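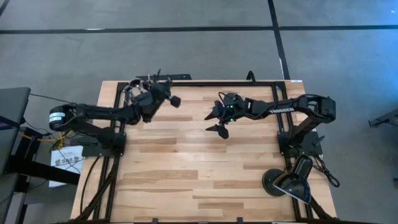 Teaching by Hand at Bonunden

The training hall at Bonunden is quiet for most of the morning. An operator stands with a handle in each hand, and on the wooden table the two arms copy what the hands do. A cloth is picked up by its corners, folded and laid down. The operator presses a foot pedal, the recording closes, and the cloth is shaken out for the next attempt.

The institute has worked in this manner since December, when its governing board approved a programme of research into household and light workshop tasks. The programme is named Tonwood, after the timber tables on which the first trials were held. Its purpose is to establish how much a robot can learn from people who have no training in programming, and how many times a task must be shown before the machine can attempt it alone.

Cinzia Dal Bello, who directs the programme, was for many years an instructor in a technical school, and she regards the work as a continuation of that career. "A pupil who has watched one perfect joint being cut has learned very little," she said. "The pupil needs to see the saw wander and be brought back. We ask our operators to leave their corrections in the recording."

That instruction has had consequences. In the first weeks, operators tended to stop and begin again whenever an object slipped, and the resulting set contained almost no recoveries. When the arms were later left to work from what they had been shown, a cup that tipped slightly was enough to halt them. The institute withdrew 87 recordings and issued new guidance. The set for the cup task now stands at 435 demonstrations, and a further 798 have been made for folding, sorting and the fitting of lids.

Two methods are in use. In the first, the operator guides an arm directly, holding it near the wrist and leading it through the movement. It is slow and tiring, but it suits tasks in which the path matters more than the grip. In the second, the operator moves a smaller pair of arms elsewhere in the hall and the larger pair follows. Most of the folding work is done in this second way, as it leaves the table clear of human hands.

Aldo Longo, the senior operator, trained as a bookbinder and came to the institute through a retraining scheme. He works in sessions of forty minutes, followed by a rest which the institute has made compulsory. Mr Longo reports that the chief difficulty is the absence of touch. "You watch the cloth instead of feeling it," he said. "After a fortnight you can see when it is too tight. Before that, you pull everything off the table."

New operators spend 5 days with him before any of their recordings are kept. They are taught to approach an object at an even speed, to pause before closing the gripper, and to avoid crossing one arm over the other. Left-handed operators are encouraged to lead with the left arm, and a note of this is attached to each recording.

The recordings are stored and labelled with Trình, a program written by the institute's own staff. Each is reviewed by a second person, who marks the start and end of every step and may reject the whole. Disagreements between reviewers are common in the folding task, where opinion differs on when a fold is finished. The written standard has been revised on several occasions and is under revision again.

A partner workshop, Prustovel, has asked whether the same approach might be applied to the packing of small ceramic goods. The institute has agreed to a trial with unglazed seconds. Ms Dal Bello was careful to set limits on what should be expected of it. The arms fold a tea towel reliably when it is of a kind they have been shown, she said, and poorly when it is stiffer or much larger. Ceramics will require a separate set of demonstrations, made by people who pack them for a living.

Applications from prospective operators will be accepted until April 21, 2018. No technical qualification is required, and travel costs within the region will be met by the institute.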